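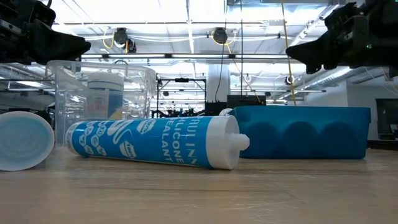
What is a robot helper kit?

The Sotis kit has two robot arms, and it is made for schools and small workshops. Each arm has a gripper, and a gripper is like a hand with only two fingers. A tube is round and it likes to roll, so the fingers must close slowly. 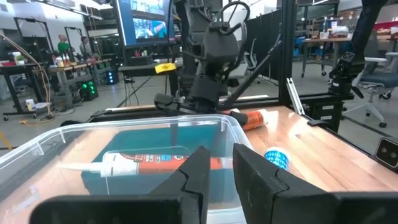 Damville Science Club, Young Makers Page

Small cameras help the robot to find things on the table. A grown-up must always start the arms. The kit is for children from 8 years, and a club can borrow it for 14 days. Ask Hemant Pathak.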